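Planning and budgeting for a two-arm handling cell
Speaker notes, Stadari site, September 30, 2018

Slide 1. Title
Give the scope first. The talk covers purchase planning for small two-arm cells that handle phones and phone cases. It does not cover software licensing. That has its own budget line and its own approval path.

Slide 2. What we are asking for
Eight cells over two budget periods. Three in the first, five in the second. The second order is released only if the first three meet the uptime target for a full quarter. Say this clearly, as the draft request that went out in the summer read as a single order of eight and got questions on that basis.

Slide 3. What counts as a cell
Two arms, two grippers, table, side and back panels, frame, cabling, control boards, power. Naidu quoted arms and grippers only. Dramura quoted the complete assembly. The two totals on the summary sheet can't be compared until the panels, frame and electronics are added to the Naidu figure. The corrected sheet is in the handout, page two.

Slide 4. The work
Pause here and let people look before going on.

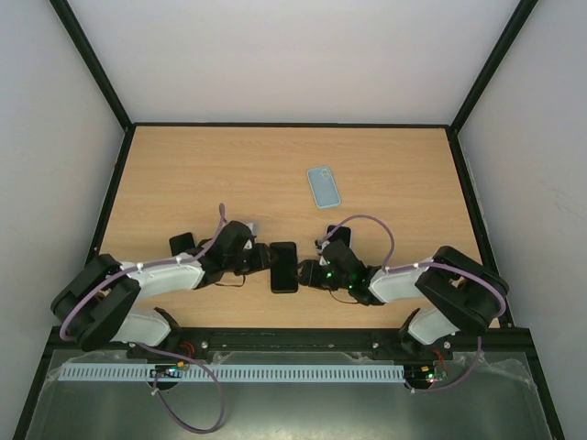 Two-arm cell with phones and a light blue case on the table.

Points to make while the slide is up:
Both grippers are at the same phone, one on each side. This is why the request is for pairs of arms. A single-arm cell costs less, but it needs a fixture for every phone size, and fixtures were the line we overspent last time.
The cables run outside the arms. Cable sets are a wear item in the plan and are bought as spares from the start.
The boards and the slotted strip sit on the panel in front of the table. Allow for that depth when laying out benches. The Curkano floor plan was drawn to the tabletop and will have to be redone.

Slide 5. Capital cost
Read the three headings and leave the detail to the handout. Arms and grippers are the largest share. Frame, panels and table come next. Electronics and cabling are the smallest share, and also the part with the least certain price, so contingency is held there.
If asked why contingency isn't spread evenly: the arm price is fixed in the quote for the full term. The board price is fixed for 60 days only.

Slide 6. Spares
First order of spares:
23 gripper finger sets
One spare arm for every four cells
One cable set per arm
One control board per cell
The finger count comes from the pilot wear log, rounded up to the next full set. Replacement interval in the pilot was 400 hours of running time. Some sets went longer. Plan on 400 anyway.
Spare arms are shared between the Stadari and Curkano sites. Shipping between the two is charged to the site that requests the arm.

Slide 7. Test stock
This line is often missed. Each cell needs its own set of phones and cases, in more than one size and color. Stock gets scratched and has to be replaced. The request covers 511 pieces for all cells across both periods, cases included. Used phones are acceptable if the body is straight and the glass is whole. They don't need to power on.
Do not let this line be merged with office supplies. It was in the last cycle, and tracking was lost by the second month.

Slide 8. Lead times
Arms are the long item. Frames can be cut locally once the drawings are signed. Order arms first, frames second, boards last, with the boards timed to land before the frames are finished. If the boards arrive early they sit in storage and the warranty clock runs.
Dramura will hold a delivery slot against a deposit. Naidu will not.

Slide 9. Running cost
Power is minor. Labor is the main item: setup at the start of the shift, cable check, finger change, resetting parts on the table. One technician per four cells is the planning number. We have not tested it above three cells. State that before someone asks.

Slide 10. Risks
Single source for grippers. Board price after the quote lapses. Floor space at Curkano. The first is the one that could stop the program, and a second source should be qualified before the second release.

Slide 11. Decision needed
Approval for three cells, full spares as listed, and test stock for the first period. The Dramura deposit needs a separate signature. Forms are at the back of the handout.

Backup slides: quote comparison, wear log, revised bench layout (not ready, skip if asked to show it).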